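Wed 31 December - card rewritten from top to bottom. The old one was mostly my notes to myself, and a couple of you were kind enough to tell me so.

# Kilolent peg set: data card and house rules

Hi! If you've cloned this, you probably want either the episodes or the rules we recorded them under. The episodes are easy to explain. There are 1025 of them, all teleoperated, all with the same kind of red peg, all done in the tray at our Hollau bench. The rules took a lot longer to get right, so most of this page is about those (sorry, episode people, your part is near the bottom).

I'm one of the two people who drove the arm. The other is Branislav Ondrejka, who wrote the first draft of the rules back in July and has been very patient with me editing them ever since.

## Why have rules at all

Our first batch was a mess. I'd stop an episode when the peg looked done to me, Branislav would stop when the fingers were open and clear, and the success labels meant two different things depending on who had the controller. You can't fix that afterward with a script, believe me, I tried for most of a week. We threw the batch out and wrote things down.

## The house rules

1. **Say who's driving.** Every episode has an `operator` field. Initials are fine. "Both" is not an operator.
2. **Hands out of the tray while the arm is enabled.** All hands, including the hand that's only going to nudge something a tiny bit. Disable, reach in, reach out, enable.
3. **Fixtures don't move inside a session.** If one gets bumped, the session ends there and you start a new one with a new session number.
4. **An episode ends with the fingers open and clear of the part.** A part that's sitting nicely but still held isn't finished, and gets `incomplete`.
5. **No rescue with a hard push.** If the peg is jammed, back off and try again. If it jams again, stop and label it `jam`.
6. **Keep the failures.** Drops, jams, bad grasps, all of it goes in the upload. Delete an episode only when the recording itself is broken.
7. **Write the note right away.** One line, plain words, before the next episode starts.

Seven is plenty. Juraj Slanina wanted an eighth about coffee near the controller, and I'm putting it here in plain text so he'll stop asking: no coffee near the controller.

## What rule 4 looks like in practice

This is the one that people argue about, so here's how I label it. Fingers still closed on the part? The episode is still running, however good it looks from the side. I don't care if you're sure. Open up, lift clear, then stop the recording.
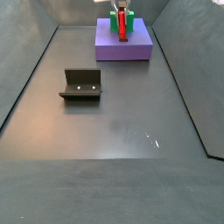

*Red part between the two green blocks on the purple box, gripper still on it. Counts as running under rule 4.*

The side view is the one to label from. The wrist view is great for seeing the grasp, but it goes wherever the gripper goes, and I've fooled myself with it more than once. If the two views seem to tell you different things, use `unclear` and put your reason in the note. We'd much rather have an honest `unclear` than a coin flip.

## Grasping the peg

The peg has a wider upper body and a thinner round shaft. Grip the body. The shaft stays free below the fingers, and you want it pointing straight down before you travel anywhere. We had a habit (fine, I had a habit) of grabbing at an angle and straightening up on the way over, and it made for long wobbly episodes that nobody wanted to train on.

A few smaller things that go with it:

- Pads flat on the body, then close. If a pad is riding on an edge, open and take it again.
- After the grasp, pause for a beat. It gives whoever trims the episodes a clean place to cut.
- Stay low when you're lining up, but don't drag the tip. Dragging gets its own tag, `contact_floor`, and it's not a failure by itself.
- Go slow near the black bracket. It has bolt heads on its base and they're closer to the fingers than you think when you're watching a screen. 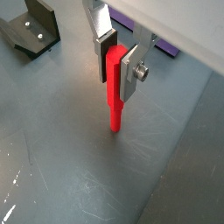
Regrasps are allowed, by the way. Somebody at Clusonitz asked whether a regrasp should split the episode into separate ones, and after some back and forth we said no. Leave it whole and set `regrasp` to true. People who want clean single-grasp runs can filter on that, and people working on recovery get the stuff they're after. Please don't trim a regrasp out of the middle to make the thing look smoother! I found a few of those in the Sutanto copy of the set and had to swap the originals back in.

## Traveling with a part

Lift first, then go sideways. That's really the whole thing. The tray has sloped sides, and coming in low at a slant is how you end up with a stop you didn't plan for. If you do get a protective stop, let the recording run out, tag it `pstop`, and look at the fingers and pads before you enable again.
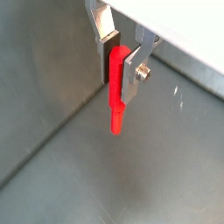
*Wrist view: body between the fingers, rounded end hanging free over the floor.*

Don't clean up the tray halfway through a session either. The scratches and little white marks on the floor are in the data and they're staying in the data. If you scrub or repaint, that's a new session and it goes in the session note.

## What's in an episode folder

| File | What you get |
|---|---|
| `side.mp4` | fixed view of the tray |
| `wrist.mp4` | view from the gripper |
| `states.csv` | joints and finger opening |
| `meta.json` | operator, session, labels |
| `note.txt` | the one line from rule 7 |

Labels are `done`, `incomplete`, `jam`, `drop` and `unclear`. Tags are separate and you can have as many as you need.

## Stuff I know is wrong

- Some early notes just say "ok". That was me. They were written before rule 7 had teeth.
- Operator initials are missing in a handful of sessions, and we left them blank instead of guessing.
- Lighting changes over the day. We had no rule for it and I'm still not sure we should.
- One tray, one kind of peg, one bench. Please don't write that a model trained on this can do insertion in general.

## Changing the rules

Open an issue, say which rule and what went wrong with it, and link an episode. Branislav and I both have to agree, and old episodes keep the labels they were given under the old wording - check `rules_version` in `meta.json` before you compare sessions.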